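About Plamberg

August 15, 2019
By the Plamberg office

Plamberg blends and bottles unsweetened and lightly sweetened tea for canteens, hotels and office suppliers. The company was formed by the merger of Serkell, a leaf importer, and Hajji, a contract bottler. It has 26 employees and operates 2 filling lines.

Leaf is bought by grade and tested on arrival for moisture and residue. Black and roasted teas are steeped in batches at 80 degrees Celsius, filtered, cooled and passed to the filling line. Each batch carries a code that links the bottle to the leaf lot, the water test and the shift record.
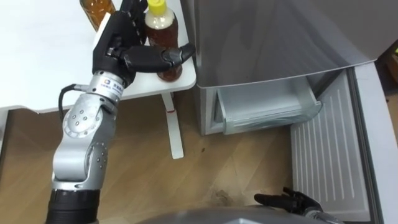 Brown liquid in a plastic bottle with a yellow screw cap.

Samples from every batch are kept until the printed date has passed. Color, acidity and dissolved solids are measured at filling and again during storage. Batches outside the limits are not shipped. Customers may request the test sheet for any delivery by quoting the batch code. 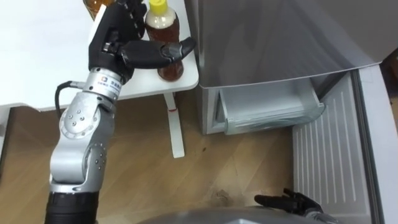 Products and Supply

The standard range is sold under the Piltadus name. Private label orders are accepted subject to a minimum run of one full batch. Chilled and ambient versions use the same recipe but differ in heat treatment and shelf life. Delivery is by pallet. Mixed pallets are available for the standard range only.

Lines are stopped in July for annual maintenance, and orders for that month should be placed in advance.
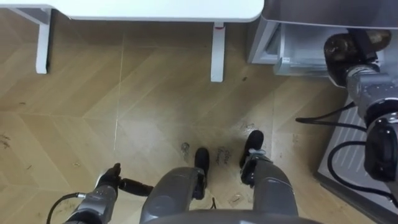 Herringbone floor in light wood.

Price lists, allergen statements and current certificates are available from the sales office on request.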